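Häufige Fragen rund ums Zusammenlegen von Sweatshirts

Schön, dass Sie zu uns gefunden haben! In unserer Kleidertauschstube Kutton gehen im Monat bis zu 4000 Teile über den Tisch, und weil uns zu Pullovern und Sweatshirts immer wieder dieselben Fragen erreichen, haben Veronica Bratu und ich die Antworten einmal in Ruhe aufgeschrieben.

Muss ich meine Sachen gefaltet abgeben?
Nein, aber wir freuen uns natürlich sehr darüber. Bitte bringen Sie alles gewaschen und ganz trocken mit, den Rest bekommen wir schon hin.

Ich habe zu Hause keinen großen Tisch. Geht es auch auf einem kleinen?
Aber ja! Legen Sie das Sweatshirt mit dem Halsausschnitt von sich weg und streichen Sie zuerst den oberen Teil glatt, also Schultern und Brust. Was unten über die Tischkante hängt, darf erst einmal hängen bleiben und wird danach Stück für Stück heraufgeholt.

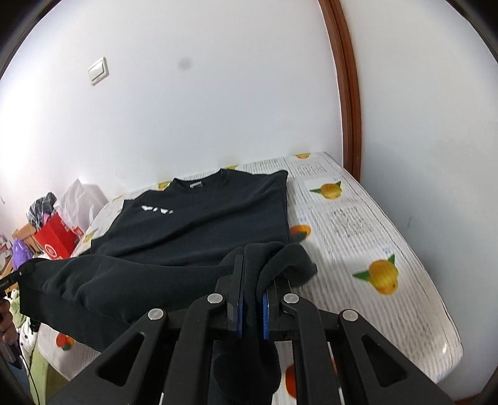

Gerade bei dickem Stoff lohnt es sich, die Falten mit der flachen Hand von der Mitte nach außen zu schieben und sich dabei ruhig ein wenig Zeit zu lassen. Danach kommen die Ärmel nach innen, dann die Seiten, und zum Schluss wird der Saum zum Kragen hochgeschlagen.

Vorderseite nach oben oder nach unten?
Darüber wird bei uns gern gestritten, Teodor Nistor schwört auf die eine Art und ich auf die andere. Für die Abgabe bitten wir darum, dass ein Aufdruck auf der Brust am Ende oben liegt. Wer im Regal stöbert, muss dann nicht jedes Teil wieder auseinandernehmen.

Was lege ich am besten unter?
Eine Tischdecke reicht vollkommen. Manche nehmen lieber Zeitungspapier, das geht auch sehr gut, solange die Sachen trocken sind und nichts Helles direkt auf der Druckerschwärze liegt. Schwarze Sweatshirts sind da zum Glück recht unempfindlich.

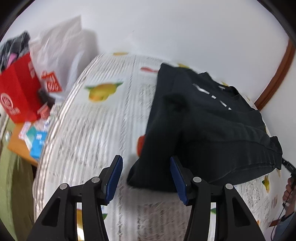
Zuletzt geändert: Oktober 2024

Wie hoch darf ein Stapel sein?
Bitte höchstens 7 Sweatshirts, sonst kippt er im Regal, und man darf wieder von vorn anfangen. Kapuzenpullover stapeln wir getrennt, die tragen doch ziemlich auf.

Nehmen Sie auch Stücke mit kleinen Fehlern?
Ein Fädchen am Bündchen oder ein etwas müder Aufdruck stört uns gar nicht. Löcher und Flecken schauen wir uns gern gemeinsam mit Ihnen an, Florin Mocanu ist ein geduldiger Flicker und rettet mehr, als man denkt.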